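Cluvby Textile Terms

A word list of garment and fabric names collected from secondhand clothing ads. Maintained by Bijan Talebi.

Version 2, Feb 15, 2016

Contents

The list holds 3,351 entries in one tab-separated file, terms.tsv, encoded as UTF-8. Of these, 459 are color names. The rest cover fabrics, cuts, closures and garment types.

Columns

term – the word or phrase as it was written in the ad, lowercased
class – fabric, cut, closure, garment or color
variant_of – the preferred spelling, empty if the term is already preferred
n – number of ads containing the term

Known problems

Trade names such as Ateo are filed under fabric even where sellers use them for a garment. Plurals are merged for garments but not for closures. Ads shorter than 200 characters were dropped before counting, so n is low for socks and scarves.

Color terms

Blues are split more finely than blacks. Periwinkle has its own row and is not a variant of blue; black has no subdivisions.
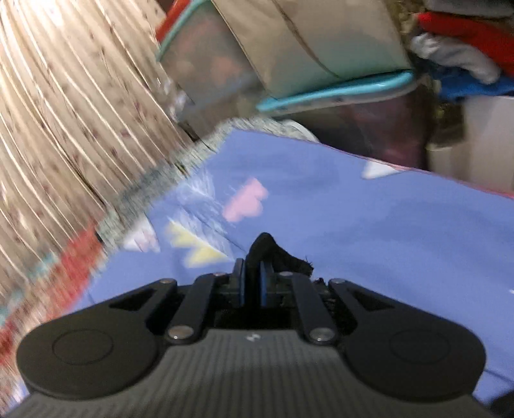
Changes since version 1

Duplicate rows removed. Column n recomputed in January.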